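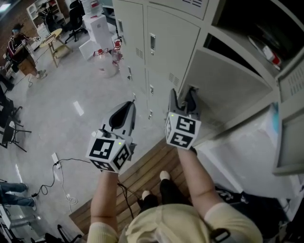

Forums > Robotics & Automation > Data Collection > Open Days and Demos

Handheld grippers at an open day: what are the cubes for, and will lockers work as a demo task?

Posted in: Teleoperation and handheld capture, Event planning

I attended the open day at the Liler lab on 9/13/18 and am now expected to put together something similar at my own workplace. The session I watched longest was the locker one. The operator stands on a wooden platform in front of a light-gray metal locker cabinet and holds a gripper in each hand. No arm is attached to either of them. Each gripper has a white cube on the back end with black square patterns on the faces, plus a small green LED.

The guide was running two groups at once and I did not get to ask much. Three things I would like to understand before I write a proposal:

First, why a cube and not a flat tag on the back of the gripper? A flat tag would be lighter and cheaper.

Second, are lockers a reasonable task for visitors to watch? We have a similar cabinet in storage, with tall doors above a row of smaller ones, all vented. My concern is that the compartments are dark inside and the grippers will be out of view for part of each attempt.

Third, how much floor should be kept clear? Our room is smaller than theirs and there will be chairs in it.

Our budget covers one operator position. The plan is to show recording only, with no playback on an arm.

Inico

--

On the cube: a flat tag can be located only while it faces the camera. Tilt it far enough and the pattern is foreshortened until the corners cannot be found. Past that angle the tracker returns nothing, or returns a pose that flips between two solutions. A cube with a different pattern on each visible face normally presents at least one usable face, often two. In your locker photo the right gripper has two patterned faces showing while the fingers are at the front edge of the open compartment. With two faces in view the orientation estimate is a good deal more stable than with one.

Weight is a minor issue if the cube is hollow. Rigidity is the larger one. The transform from cube to fingertips is measured once and assumed constant, so a loose mount shows up as fingertip error, multiplied by the distance between the two. Check the mount before every session and again after any drop.

I can't say what the LED means on their units. On ours, green is power and nothing else. Ask the lab.

On lockers: usable, with reservations. The cube trails the fingers, so on a shallow reach it stays outside the compartment even when the fingers are inside. On a deep reach the cube goes in after them and you lose it. Put the target object near the front lip and the problem mostly disappears. Avoid the upper compartments unless you have a light source that reaches them. A dark interior also makes for poor viewing if you intend to show the head camera feed on a monitor.

The doors are harder than they look. A recessed handle leaves little room for two fingers with pads, and a latch needs a pull in a fairly exact direction. For a public session, start with a door already open and have the operator move one light box out and back. Leave the closed doors for later in the day, when the operator has warmed up.

We logged 678 attempts on a similar cabinet in August. Over 15 percent had to be discarded, nearly all of them deep reaches or latch pulls. The simple pick from an open compartment gave almost no trouble.

Wei

--

Only replying about the floor. Wide head camera views pick up everything, so expect chairs, visitors' legs, shelving and so on in the recording. It does no harm to marker tracking provided nothing blocks the cubes. It does matter for consent. Post a notice at the door and keep the public outside the camera's view if you can. With a lens that wide, you probably can't do this in a small room without a partition.

Cables are the real hazard. The Liler floor has a power strip with cables running to the platform, and one across the boards. An operator looking at the grippers is not looking at his feet. Tape everything down, or route it behind the operator, and leave one arm's length clear on both sides so a door can swing fully open. Stored items should come away from the cabinet base as well. Water jugs next to lockers and a power strip on the same floor would not pass our safety check.

Platform: optional. We use a mat. Mark the standing position so that each attempt starts from the same place.

Grurus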